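4.2 Does the closed box tell us anything?

Much of the writing on household and small-office packing treats the closed box as the end of the job. Once the flaps meet, the item is counted as packed and the clock stops. We followed this rule in our first round, mainly so that our totals could be set beside those reported for the Plumwood trial, and we have come to doubt it.

The difficulty is simple. A closed box says that the flaps are down. It does not say that the contents are the right ones, that they will stay put when the box is lifted, or that the person who closed it would not open it again a minute later. Of the 2190 boxes logged as finished in the first round, 581 were reopened before they left the table. Under the usual rule every one of these is a success. The Plumwood authors mention reopening only in a footnote, and the Altitz survey does not mention it at all.

It has been put to us (Rozīte, in comments on an earlier draft) that reopening is a habit of nervous packers and would fade with practice. We looked for this and did not find it. The share of reopened boxes was much the same at the end of the round as at the start. Nor are we persuaded by the claim, common in trade guides, that a plain brown box with a central seam is reopened less than other kinds. Our Oltex and Navickas boxes differed in price and in little else we could measure.

We therefore kept a second count, in which a box was finished only when it had been carried to the next room. By that count the total falls to 1883, the gap being made up of boxes that were closed, logged and then left where they stood. Figure 3 gives a closed box on the table, which the first rule would accept without further question.

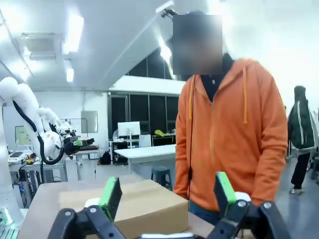 Riga, July 2021

Figure 3. Closed cardboard box on the tabletop, seam uppermost.

Nothing on the outside of such a box separates a good pack from a poor one. The seam is in view, and that is all the rule asks for. We do not say the stricter count is right either — it punishes slow carriers, and 660 boxes were moved by someone other than the packer. But it at least measures something a household would care about, and we use it in the sections that follow.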